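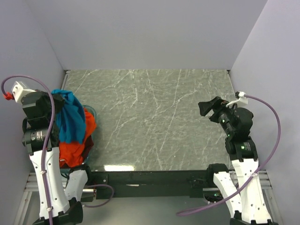 Subject: Re: Re: can they do the laundry yet?
List: chores-and-machines
Date: August 2025

Hi all,

Sorry for slow reply, been on shifts. Trying to answer three threads in one go so forgive the jumping about.

Kelly Godoy wrote:

> I keep reading that household robots are two years away. They were two
> years away when I joined this list. My question is simple and I'd like
> a simple answer. If I put a basket of clean washing in front of one of
> these things tonight, would I have folded washing in the morning? Not
> a demo towel. My washing. Socks, the fitted sheet, the jumper with
> one sleeve inside out.

Simple answer, no. Longer answer, some of it, and more than I'd have said last summer.

What I'd push back on is treating "the laundry" as one job. It's at least five and they're not equally hard. Getting one thing out of a heap without bringing two others with it — hard, but getting there. Working out what you've got hold of — harder than it sounds, a T-shirt picked up by the middle looks like nothing at all. Getting it flat. Folding. Then putting it somewhere, on a pile that doesn't fall over. Folding is the bit everybody films and it's probably the easiest of the lot once the thing is flat. Flat is the work.

At Listance (the hotel linen side, not the shop) we've had a folding machine for years and it's brilliant, and it's useless for anything that isn't a rectangle. Somebody still stands at the front and feeds it by the corners. So when people say laundry is automated, well, the part after the person is. Two arms that can do the person's part would be worth real money to us even if they were slow. I timed myself on mixed staff uniforms last week, 47 pieces, and I was averaging 18 seconds apiece with the radio on. A machine could take four times that and I'd still be interested, if it ran overnight and didn't need me stood next to it.

That last bit is where it all falls down. Đinh asked for numbers in the other thread and the only one I trust is how often a human has to step in. Not speed, not "success rate" on one shirt. If I have to walk over every 8 items I may as well fold the stuff. Gikov quote something much better than that on their page but I can't find anywhere what was in the basket, and I've written to ask. No reply yet.

On T-shirts in particular. Seams and hems are your friend, they give the fingers something with a bit of body to it. The trouble is sleeves. A sleeve folded under looks just like a sleeve that isn't there, and I've watched an arm pinch two layers where it wanted one and then fold the whole shirt beautifully around the mistake. Camera near the fingers helps a lot with that. You want to see the edge you're about to grab, from close in, not guess at it from a yard up.

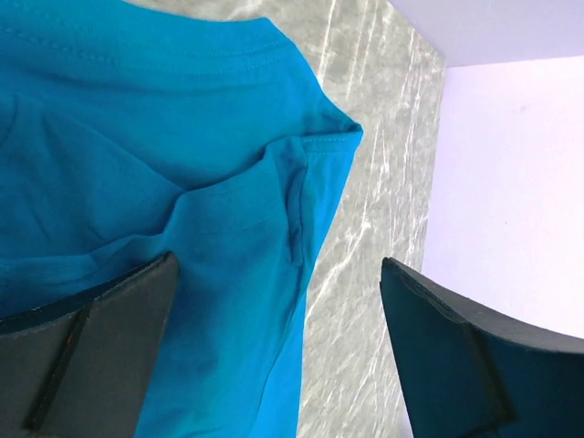

Tùng Văn wrote back to me off list and said I could pass it on:

> I agree about the layers, but you people always talk as if sight was
> the problem. I fold in the dark half the time. I know it's two layers
> because I rub it between finger and thumb. Give the machine that and
> you can keep the cameras. Also who cares if the shirt is a bit wonky?
> My mother would, I wouldn't.

Fair. I think he's right about touch and wrong about the cameras, you need something to find the heap and pick the next piece. But the rub is a real thing, we all do it without noticing, and I haven't yet seen a gripper do it well on thin cotton. If anyone has please post a link.

And the wonky question is a proper one, for home anyway. What is "done"? For the hotel it's a square stack or it comes back to us. At home I reckon most of us would take a rough rectangle that fits in the drawer. Set the bar there and I'd say plain tops of one size are very nearly a solved chore. Hoodies I'd put a year behind, all that bulk at one end. Fitted sheets, never, I can't do them either.
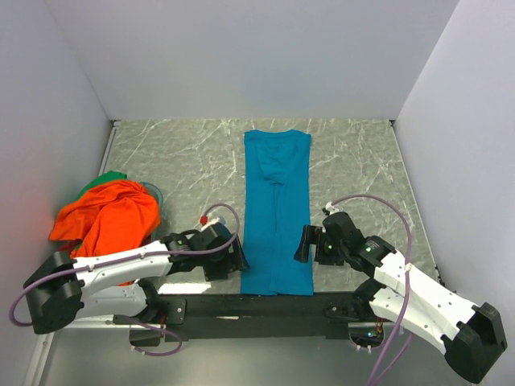

Going by how I do it, long strips first. Sides in so you've got something narrow, smooth it, then bring the bottom up. Two hands matter there because one holds while the other drags. One-armed folding is possible, I've seen it done against a table edge, but it's painful to watch and it goes wrong on anything slippery.

Cost, as somebody will ask. I've no idea and I distrust anyone who says they do. Wevasel were talking about rental by the month, which makes more sense to me than buying — but for a household? You'd want it to do the dishes as well, and wet plates are a different argument, pls start a seperate thread.

So Kelly, for your basket tonight: T-shirts maybe, jumper no, socks it'd find one of. I would still like to try it on your actual washing. If anybody on here has access to a two arm setup and fancies a mixed load, I can supply 500 odd napkins and a sack of lost property, nothing precious.

Also can people trim their quotes, the digest is getting silly. (Yes I know.)

Off to work, will read replies tmrw.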